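Visit report: Pestbridge open day, manipulation software group

Filed under: Trip notes, July

The group at Pestbridge opens its workshop to outside engineers once a year. I went with Shoaib Tanoli, mainly to see how they get from hand-held demonstrations to a policy that runs on an arm, and what software sits in between. Our own pipeline at Bretex does the same job with more manual steps than I would like. These notes follow the order of the day, apart from the section on planning, which I have moved forward.

Arrival and layout

Doors at nine. Parking is behind the Whiteley building and the signs send you the wrong way round it. Shirley Oakley, who runs the software side, gave a short introduction with one slide, a block diagram of the stack: capture, trajectory recovery, filtering, training, and a runtime called Jivholm that hosts the policy and talks to the arm controller. Everything after that was at a bench or a terminal.

Runtime

Jivholm is a process supervisor with a message bus attached. Each node declares its rate, its inputs and the oldest input it will accept. If an input is older than that limit the node does not run for that cycle, and the supervisor logs the miss. The policy node produces a chunk of future poses, and a separate tracking node interpolates between them and sends set points to the arm. Latency from camera to first pose was given as 224 ms on the demonstration machine. They do not try to hide that figure. Poses in the chunk which are already in the past when the chunk arrives are thrown away, and the tracking node joins the new chunk to the old one with a short blend.

I asked what happens when two successive chunks disagree, for example one going left of an object and the next going right. Sevim Özkan, who wrote the tracking node, said that the blend will produce a path down the middle, straight into the object, and that they had seen it. The present fix is a distance check between the old and new chunk over the overlap. Above a threshold the arm holds the old chunk to its end and the policy is queried again from there. The threshold is set by hand for each task. She would like to replace it and has no firm plan for how.

Planning

There is a conventional planner as well, used only for moves between tasks. It takes a coarse collision model of the bench and the arm and returns a joint path. The handover from planner to policy is at a fixed start pose with a tolerance on each joint. Shoaib asked why the start pose was not sampled from the training data. The answer was that it used to be, and the logs became hard to compare from one run to the next.

The collision model does not include soft objects. Cloth, cables and curtains are all left out, and the speed limit is lowered near the bench edge instead. This is cruder than what we do, although ours takes longer to set up and is out of date as soon as somebody moves a lamp.

Trajectory recovery

Most of the late morning went on this. The demonstrations are recorded with a hand-held gripper and the tool path is recovered afterwards from the video and the inertial data. Ikhsan Hartono ran the recovery on a stored session at the terminal. It has two passes. The first builds a map from a slow sweep of the room, and the second localises each demonstration against that map. Demonstrations that fail to localise are dropped without any attempt at repair. In the session he ran, 17 out of 30 came through at the first setting. He then loosened the feature matching and got four more, two of which had a visible jump in height partway through. The filter caught one of the two.

What makes a workspace good or bad for recovery took up some time. Plain curtains give the tracker little to hold on to, and patterned cloth gives plenty of corners, but a regular grid repeats, so a match can slip by one cell and still look sound. Ikhsan's rule is to keep a few irregular things at the back of the table where they stay in view while the hands are busy. Plants and flowers are good for this so long as they keep still. An open window is enough to spoil a session. 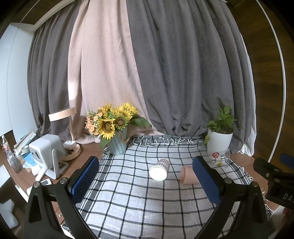
The filtering stage has 13 checks, each a small script with a pass or fail result and a number. Wendy Birkett maintains them. The useful ones for us are the finger width check, which compares the measured opening against the recovered tool speed, and the start and end check, which rejects a demonstration if the gripper is already moving at the first sample. All results are written to a table beside the data, so a training run can be rebuilt with a different set of checks without touching the recordings. We should copy that arrangement.

Cups on their sides are treated as a separate task label from upright cups. The policy had been averaging between the two approach directions when both sat under one label. Wendy said the split helped on their bench trials but did not have a written comparison to show us.

Tooling

The session viewer is a browser page with the video, the recovered path and the filter results on one time axis. It is slow to load and otherwise better than ours. You can mark a span and send it back to recovery with other settings. It cannot yet show two runs side by side.

Follow-up

Sevim will send the message definitions for the tracking node. Shoaib is to try the overlap distance check on our stored runs. I have asked Wendy for the finger width script and the table layout. The chunk hold behaviour needs a look from our safety side before we test it on the large arm.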